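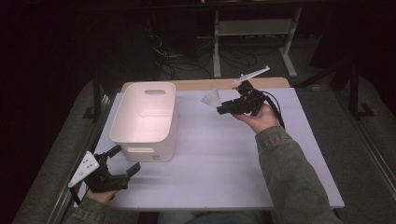 Kids' ski gear check – Gentile Hill day trip
Checked by Fanni Medve, Mar 23, 2023

1. Helmets: OK. One chin strap frayed, swapped for a spare.
2. Goggles: OK. Two pairs scratched but usable.
3. Bindings: 3 pairs failed the release test. Tagged and sent back to the Bultia shop. Do not hand these out, even if the tag has fallen off.
4. Boots: Buckles fine. Liners in the size 10 pair are packed down – replace before next season.
5. Poles: Baskets missing on one set.

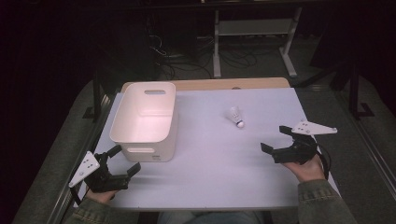 The shop can send new ones, but they need the pole model first. Réka is checking.

6. First aid kit: Short on blister pads. Tape restocked.
7. Radios: Both charged and tested from the lodge to the top of the bootpack, 15 minutes up. Weak signal in the trees.
8. Parent forms: Two still unsigned. No form, no lift ticket.

Recheck items 3 and 5 before loading the van. Full check again in September.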